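Resident Lounge: Frequently Asked Questions
Kevinham House, Residents' Services

The following answers concern the furnished lounge on the upper floor of Kevinham House. Questions not covered on this page may be addressed to Deirdre Dunne at the Residents' Services desk.

Who may use the lounge?
The lounge is open to all leaseholders and tenants of Kevinham House and to their guests. A guest must be accompanied by a resident at all times. The room holds a maximum of 33 people.

What are the opening hours?
The lounge is open from 7:00 a.m. to 10:30 p.m. Private reservations end at 10:00 p.m. so that the room can be put back in order.

May the window shades be adjusted?
Yes. Residents may raise or lower the roller shades as they wish. Please use the chain gently and stop when the shade reaches the sill. Direct sun fades upholstery over time, and residents are asked to lower the shades when leaving on a bright day.

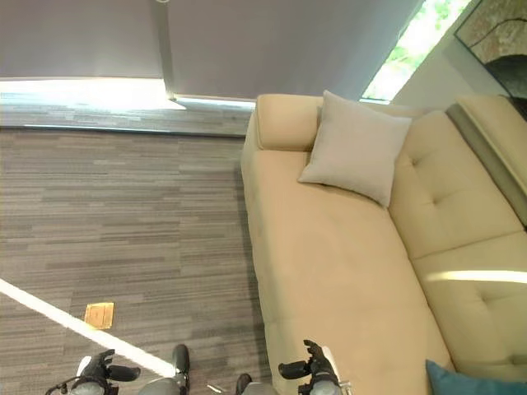
A shade that sticks or hangs unevenly should be reported to the desk. Residents should not attempt to rewind it by hand.

How should the sofas be cleaned after a spill?
Blot the spill at once with a plain white cloth and clean water. Household sprays, baby wipes and bleach are not permitted on the upholstery. If a mark remains, leave it alone and notify Ciarán Foley, who arranges cleaning with Ostholm. Residents are not charged for spills that are reported the same day.

May the furniture be moved?
The sofas must remain where they are. Lighter pieces may be moved within the room, provided they are lifted and not dragged, and returned afterward.

What is expected of residents before they leave?

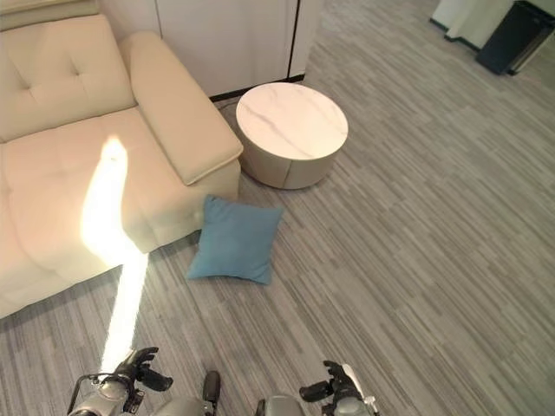 Each person or group is responsible for leaving the lounge ready for the next. Cups and papers should be removed and the seats brushed free of crumbs. Throw pillows belong on the sofas; a blue one lying on the carpet by the armrest, for instance, should be picked up and set back against the cushions. The round side table has a white top with gray veining and should be wiped with a soft damp cloth only — vinegar and lemon cleaners are not to be used on it.

Is there a charge for private reservations?
There is no fee for residents. A refundable deposit of $400 is required and is normally returned within two weeks, once the room has been checked by Ita Horgan.

Are food and drink allowed?
Cold food and covered drinks are allowed. Candles and portable cooking equipment are prohibited.

Where should lost property be handed in?
Items found in the lounge should be taken to the Residents' Services desk, where they are kept until the end of the following month.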